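Home Notebooks Plates Reductions People Search

June, Arano plate room, started late morning

Picking up the globular cluster plates again. The aim for this week is to get the variable star magnitudes from the old Arano plates onto the same scale as the CCD frames, so Mwende can fit one period across the whole run instead of two that don't join up.

Where I left it: all 22 plates in the first box have been scanned and have a rough position solution. The solutions are tied to equinox 2000. The observers' cards are for the older equinox, and whoever typed them into the Dokel table did not precess all of them. I spent most of the morning finding out which ones. The test is simple enough: plot the card position against the solved plate center, and the untouched ones sit in a clump off to one side by the expected shift. The ones that had been converted fall on top of the solved centers apart from the usual pointing slop. I have added a column called eq_card so this does not have to be done again.

One plate is in neither clump. The card gives the cluster, but the solution puts the center well to the south. Checked the envelope and the emulsion side and it is the correct plate. I think the observer moved off to keep the bright foreground star away from the center and then did not write it down. The cluster is still on the plate, near the edge, where the coma is bad. I am keeping it for positions and leaving it out of the magnitudes.
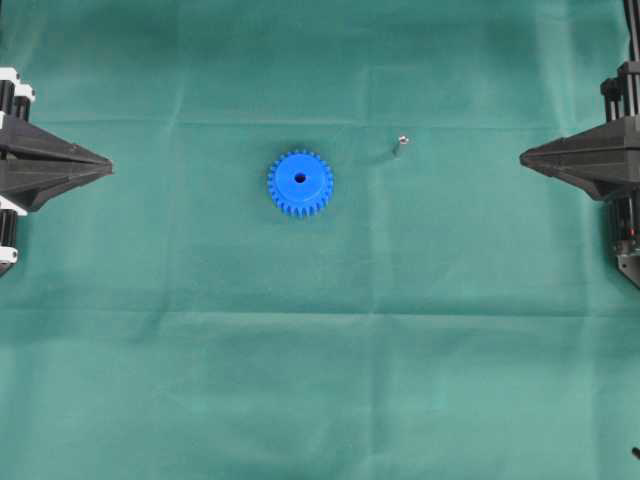

Next, the sequence. The old photometric sequence in this field is the Mujić one, and it was what everybody used for the visual estimates in the logbooks. It is fine at the bright end. At the faint end it was carried down by step wedge and I have never trusted it. Neema Lema reobserved the sequence stars with the Weter camera last season, and her values run fainter than the printed ones once you get below the horizontal branch. The difference grows smoothly with magnitude, so it looks like a scale error in the wedge and not one bad star.

Options I considered:

(a) Keep the Mujić values, apply a correction curve at the end.
(b) Replace the values with Neema's and redo the plate calibration from scratch.
(c) Use both and let the fit decide.

Going with (b). It is more work, but (a) hides the correction where the next person will miss it, and I tried (c) last month and the residuals were a mess. The plate calibration is only a low-order polynomial in the scan density, so redoing it takes a few minutes a plate once the star list is clean.

The star list is the slow part. Several sequence stars have close companions that the eye ignored and the scanner does not. On the good-seeing plates they separate; on the others the pair reads as one fat image and comes out too bright. I went through the list by hand on the Weter frames and flagged 9 stars as crowded. They stay in the table with a flag, and the fit skips them. Mwende asked for a radius cut in place of hand flags so it can be reproduced. Fair. I will try one and see if it picks out the same stars.

Early afternoon. Ran the new calibration on the first plates. Scatter about the curve is smaller than before at the faint end and unchanged at the bright end, as hoped. There is still a trend with distance from the plate center. I had a radial term in the earlier version and dropped it when the fit went unstable. With the crowded stars gone it behaves, so I have put it back in as a single quadratic term. No cross terms. If somebody wants cross terms they can make the case with more stars.

Note for whoever uses the script: the density values are now read after background subtraction. The older output files were made before subtraction. The two can't be mixed. I have moved the old ones into a folder called superseded and left a text file in there that says so.

Also looked at the comparison between the blue plates and the few yellow ones. There is a color term, as there should be, and it has the sign I expected. The yellow plates are too few to pin it down. For now I take the color term from the blue plates alone and list the yellow magnitudes as instrumental. They should not go into the period fit.
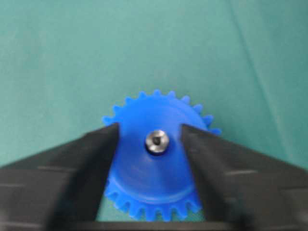
Times and period

Mwende Biwott sent her list of observation times with the heliocentric correction applied. I compared it against mine. They agree for nearly all the plates, and the ones that disagree are off by half the exposure. So one of us has taken the start of the exposure and the other the middle. Went back to the cards. The column is headed "time" and nothing else. But in the first logbook there is a line in pencil on the inside cover: "times are at opening." That means start of exposure, and mine were wrong. Corrected. I've photocopied the pencil line and put it in the front of the box.

With the corrected times, the two halves of the light curve for the first variable come together much better. The rising branch lines up. There is still an offset in phase between the plates and the CCD frames, small but the same sign for each star I have tried, 2 so far. A period change in every star at once is not believable, so I am looking for something dull. Candidates: clock on the old dome controller, a time zone slip on one side, or the correction having been applied twice in the Dokel table. The last is easiest to check, so do that first. A time zone slip would be a whole hour and this is much less than that.

Not going to write anything to the shared table until it is settled.

To do:
- check for double correction in Dokel, start with the winter plates where it would be largest
- radius cut for the crowded stars, compare with the hand flags
- ask Neema for the flat fields that go with the sequence frames — the corner stars look slightly bright to me
- second box: envelopes need new labels before anything is scanned
- return the light table lamp to the spectroscopy room

Late afternoon. Double correction checked for the winter plates. It is not there. Clock next.

Plate room notebooks, Arano. Questions to the plate room desk. Copyright the authors. Back to top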